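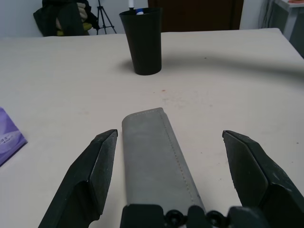

*Issue 906, page 4*

## Washing a felt pencil case

Empty the case and shake out any crumbs. Stir one capful of wool wash into 300 ml of cool water. Dab the felt with a damp sponge, working along the stitching, and leave it for 3 minutes. Blot with a clean cloth. Don't wring it.

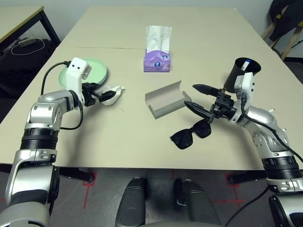
*Tissues in a lilac box, with a plate on the same table.*

For ink, press a folded tissue on the mark before you wet it. Dry the case flat, away from radiators. Zips can be waxed in our March issue's way.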